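**Shared office, exposed ceiling, glare on the desks – what would you do?**

**brackenfold**
We rent a room at the Mostdale building and I've ended up in charge of sorting it out. White ceiling with the pipes left showing, tube lights, an air con unit high on the back wall, brick in one corner, wood-look floor. The main desk is white with thin legs and so is the table, and the desk at the back has a light wood top. There are 2 complaints. The first is glare off the white tops. The second is that the table collects things and never gets cleared. Budget is £305 for everything. Pictures below.
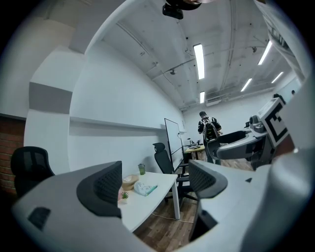
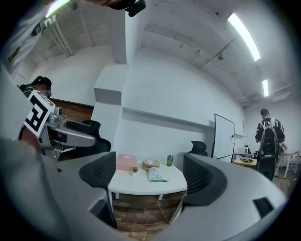
*Mostdale, April*

I'm leaning towards desk mats for the glare and one lidded box for the table bits. I also wonder about turning the desk, as it sits at an angle to the room at the moment. Opinions welcome.

**pellet_stove**
Leave the desk at an angle. If you square it up you may well get a tube right in front of someone's face. I'd try it on a Monday when it's quiet before deciding.

Mats are fine. Get matt felt ones, the shiny sort are as bad as the desk.

**tannoy7**
Disagree about the angle. It wastes floor in any room that size and people end up walking round the corners. Square it to the wall and change the lights. Jorkis do a clip-on diffuser for tubes, I paid £194 for a set of 7 and fitted them in an evening.

**pellet_stove**
That's most of the budget gone on one thing. And it's rented, so they'd have to ask about touching the fittings.

**brackenfold**
I did ask. Gilmartin (the letting agent) say clip-on is fine, nothing screwed or glued. So the diffusers are possible, but I'd have to measure the tubes first. They aren't all the same length.

**moss_and_mortar**
Is the brick painted or bare? I'd keep that corner clear of shelving, it's the nicest bit of the room.

**brackenfold**
Bare. There's only a chair in front of it and it can stay that way.

**quillet**
On the table – a lidded box won't work. We had one and it became a second pile. The plant can stay out. The pink box and the round container could go on a shelf, the bottle too, and the plastic bag wants folding up and putting in a drawer. I'd also tie that cable up to the underside so it isn't hanging.

**tannoy7**
A tray works better than a shelf. Grernutier sell a plain one with a lip. If it doesn't fit on the tray, it goes home.

**quillet**
Trays fill up just the same.

**brackenfold**
Cable ties ordered. I'll measure the tubes on Monday and try the desk both ways while I'm in. Two felt mats first, then the diffusers if people are still squinting. Still undecided on tray or shelf.

**pellet_stove**
Shelf.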